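Notes on recutting an interior door

Tue 8 October

The back bedroom door in the Lollcombe house has been binding on its frame for two winters. In December it would not latch at all, and by June it closed with a light push. The usual advice is to plane the edge where it rubs. I did that last year on the wrong edge, so what follows is partly a correction.

A solid wood door moves mostly across the grain. The stiles run vertically and gain very little in height, but the panel and the combined width of both stiles respond to humidity. I logged the width at the latch rail for 171 days with a caliper jig and a cheap hygrometer. The seasonal swing was a bit under an eighth of an inch. The original gap on the latch side was less than that, which explains the binding without any need to blame the hinges.

Kosmas Dimitriou disagreed. His view was that the top hinge had sagged and that I was measuring a symptom. He was partly right. With the door open 18 inches and lifted by the handle, there was visible play in the top leaf. The screws were short and held only in the jamb, so I replaced two of them with longer ones that reach the stud. This pulled the head of the door back and fixed the rub at the upper corner. The lower rub remained.

For the rest I took the door off, marked a bevel of about three degrees on the latch edge, and planed from both ends toward the middle. The bevel matters more than the total amount removed - the inside corner of the edge is what strikes the jamb as the door swings. I then sealed the bare edge with Drevine oil, two coats, including the top and bottom, which the builder had left raw. Shirley Mottram lent me the plane and wants it back sharper than she gave it.

Remaining work: move the strike plate down slightly and check the gap again once the heating is on. I will post the caliper readings when I have a full year.
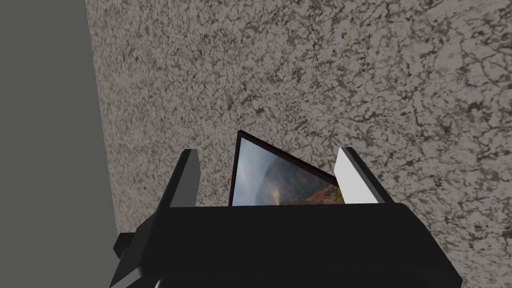
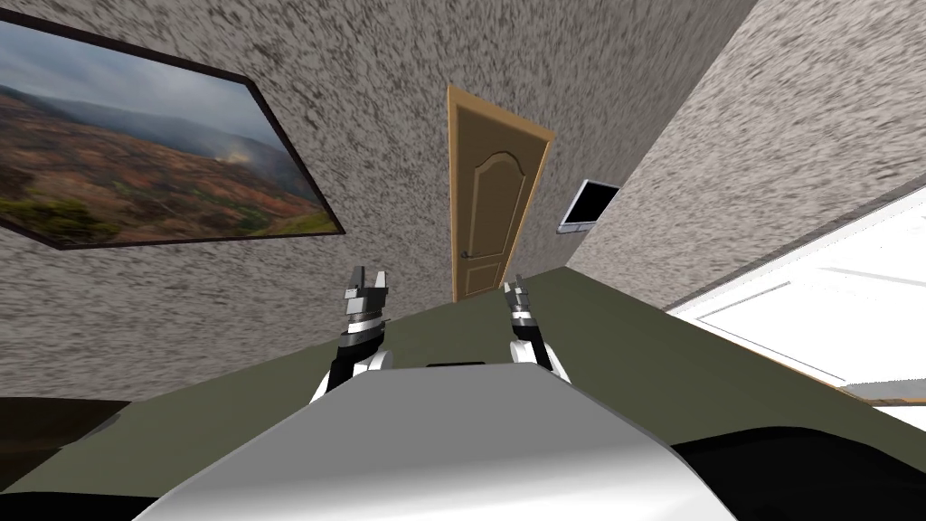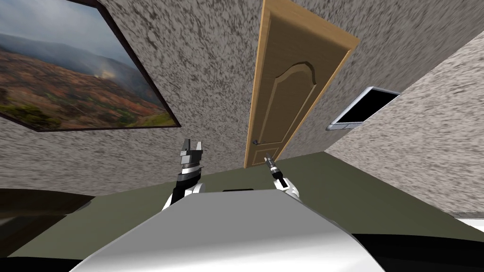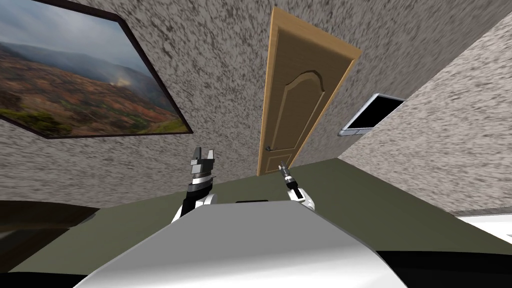 Last one: wooden door at the back, speckled wall, simulated room.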